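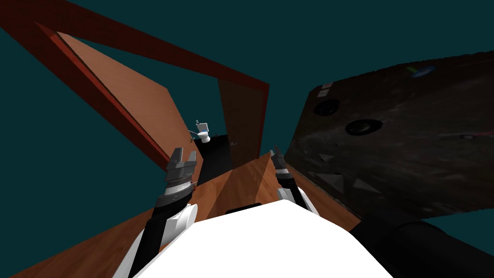 Ticket 912: right gripper won't close in the sim

Print this page | E-mail this ticket

Hi all, Marilou Calimlim again, back with the Wanosside apartment sim (the one with the red door frame)! Since I pulled the July build, the left gripper opens and closes fine, but the right one takes the close command, says "done" and stays wide open. No error, nothing. I ran it 26 times and got the same thing every time.

What I've tried:
- Restarted Besis and reloaded the robot. Same.
- Swapped the left and right commands. Left still works, right still doesn't, so it's not my script (phew).
- Went through the log. Line 739 says "joint 7 limit min=max" and then it carries on like all is well??

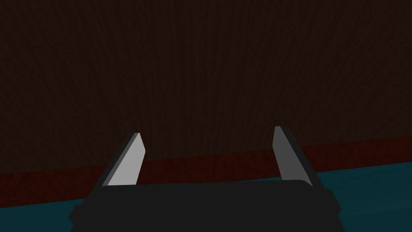 Can I just roll back to the old build for now?
Go back to the June robot file only and keep the rest of July. The finger limits live in that file.

Update, 4:15: did that, and the right one closes again, yay! Please leave this open till Haslinger fixes the July file.

E-mail this ticket | Print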